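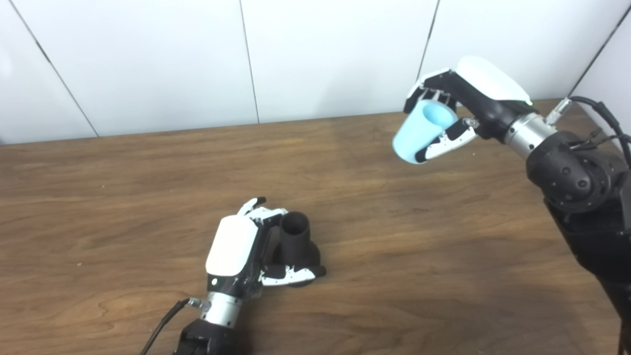 Saturday, and I went in anyway. I told myself it would be two hours and I got home after dark, so that went about as well as it always does. But I finally got to run the Trirko controller and the Gondside controller on the same pair of hands in the same day, and I want to get it all down before it turns to mush in my head.

Quick recap for future me, who will forget: same two arms, same two hands, same table. The only thing I swapped was what drives the fingers. Trirko is the one we've had since the fall, the one that closes every finger to a set position and then sits there. Gondside is the new one that closes until it feels enough push back and then lets each finger settle on its own. Seidu has been in love with Gondside ever since the demo. Theophilus thinks it's Trirko with a nicer screen. I've been in the middle, mostly because I hadn't touched it!

Things to grab were the light blue cup and the black nozzle-looking piece with the wide bottom. I picked them on purpose. The cup is light and it gives if you squeeze it. The black one is skinny up top and fat down low, so the fingers and the thumb never want the same thing from it. If a controller is going to do something dumb, one of those two will bring it out.

Morning was all Trirko. I know its moods by now so I didn't expect surprises, and mostly there weren't any. It's quick. You send the grasp and the fingers are just there, bang, and I'd forgotten how nice that is after a week of reading the Gondside manual (which is long, and which explains the same menu twice under different names). With the black piece it was very good. The left hand got a hold of it 89 times out of 90, and the one miss was mine, I had typed the old table height and it came down on thin air.

The cup was a different story. Trirko closes to a number, and if that number is a hair too tight the cup goes oval, and if it's a hair too loose the cup slides down through the fingers slowly, like it's thinking it over. I spent ages nudging the ring finger in and out. Got it decent in the end, but only for that cup held that way. Tip the wrist over by 90 degrees and I was back to nudging.

Lunch was crackers from my drawer and an orange. Theophilus called in the middle of it to ask whether I'd tried the slow ramp on Trirko, and I said no, and he said well then it isn't a fair test, and he was right, so I did the slow ramp after lunch when I'd wanted to be moving on. It helped a little with the cup. I wrote it up so he can't say I didn't.

Switching over to Gondside took longer than it should have. The cables were fine, the settings file was not. It reads finger order from the thumb out and ours was saved from the pinky in, so the first time I asked for a thumb move the pinky waved at me. I laughed out loud all alone in there. Fixed the file, saved a copy with a name I'll understand this time, made tea, came back.

And then -- okay, I get why Seidu won't shut up about it. The thumb is so much better. On Trirko the thumb comes in hard and if the piece isn't dead center it gets bulldozed. Gondside brings it in low and easy and waits for the other fingers to catch up.
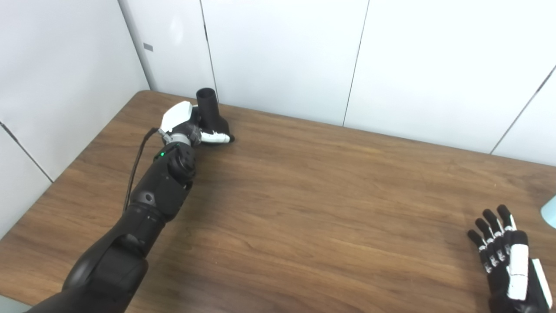 *Left hand on the black piece back by the wall, right hand open.*

I did the far reach on purpose too, with the piece way up near the back edge of the table, because that's where the arm is stretched out and the wrist has the least room to fuss. On a stretched arm you can't fix a bad grasp by wiggling the wrist, so whatever the fingers decide is what you get. I liked what I got. It was slower, though, and I do mean slower. You send the grasp and there's a little pause in which you start to wonder if you sent it at all. After the fifth or sixth time I quit hovering over the stop button, but it bugged me all afternoon.

The cup was where I expected Gondside to run away with it, and it sort of did. No oval, no sliding, and I only had to set one number for the whole hand instead of babysitting each finger. What I didn't love is that it kept wanting to re-settle. I'd have the cup up in the right hand, perfectly happy, and a finger would shift a tiny bit, and then another one would shift to make up for it. Nothing fell. It just made me nervous, like watching somebody carry a full tray while fixing their hair.

There's a filter for that. The default is 300 and I have no idea 300 of what, the manual doesn't give a unit. I tried it at double and the fidgeting calmed down but the thumb got lazy, so I put it back. I'll ask Dogbe on whatever day he's next in, he set up the Gondside box over at Prelthorpe and he must have run into the same thing.

Last part of the day I went back to the touch test, thumb only. You leave the piece standing, bring the thumb in from the side, and stop at first contact. It's boring and I love it. It tells you more than a hundred full grasps, I swear.
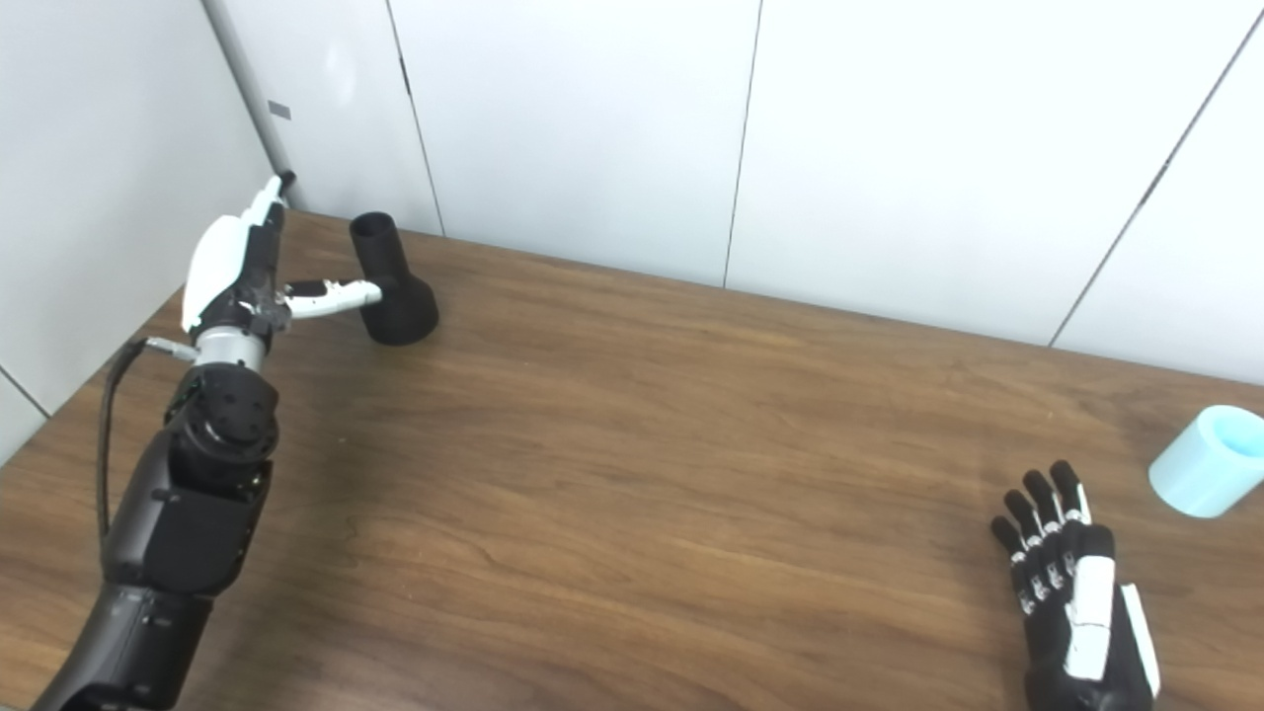 Do I need force feedback on the fingers just to do a soft thumb touch?

A position controller can do it if you slow the thumb way down near the end and you know where the piece is standing, but with feedback you can be sloppy about where the piece is and still stop in time.

I wrote that on the sheet on the wall because Seidu and I have now had that conversation three times, and every time we both come away thinking we agreed.

So where am I? If I had to pick tonight I'd keep Trirko for anything stiff that always sits in the same spot, and use Gondside for the cup and anything else that squashes. Seidu will say that's me chickening out. Maybe! But swapping takes ten minutes now that the finger order is sorted, and I don't see why one of them has to win by February just so the form has a box checked on it.

Still to do: the right hand with the black piece on Gondside (I only did the left, bad me). The cup with the wrist tipped, same deal, both controllers, same number of tries so Theophilus has nothing to grumble about. Find out about the 300. Turn off the beep that Gondside makes every time it connects, which I heard so often today that the microwave made me jump when I got home.

Also my shoulders hurt from leaning over that table, and I owe Mom a call. Soup, then bed.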